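Zaldale Workshop Notes > Around the House > Cleaning

Search this site Go

Wiping down glossy white plastic without scratching it

Did this again last weekend so writing it down while I remember. Works for any big shiny white housing – appliance shells, covers, tubs, whatever you've got with vents and slots in it. Takes 13 minutes if you don't get distracted.

You need 2 microfiber cloths, a soft brush (old makeup brush is fine), dish soap, warm water. No paper towels. No scouring powder, ever. I ruined a lid that way in August.

Unplug it first if it has a plug. Then dust before you wipe. Dry cloth, hardly any pressure, along the curve and not across it. Grit is what makes the swirls and on gloss white you see every one of them as soon as the light's on.

Pull out anything loose before the brush goes near an opening. Cards, scraps of paper, labels. Wet paper goes to mush and then it's in the mesh for good.
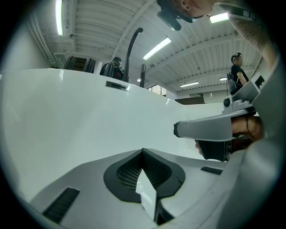
VENTS, MESH AND SLOTS

A white card standing up in a mesh opening like that comes out first, straight up, no wiggling. Then brush the honeycomb dry, short strokes, tip the bristles outward so the dust comes toward you. Long ribbed grilles – go with the ribs. Narrow slots get the corner of a dry cloth folded over once. Dont spray into any of them.

Now the soap. One drop in a bowl of water, wring the cloth till it won't drip, wipe the big surfaces top to bottom. Rims last, they hold the most grime. Black trim shows streaks so give it a fresh bit of cloth.

Second cloth, dry, right away. If you let it air dry you get spots and have to do teh whole thing over.

Vinh Ninh wrote in to ask about the Hiltitz polish. Tried it once, too greasy, went back to soap.

Contact | © 2018 Zaldale Workshop Notes | Back to top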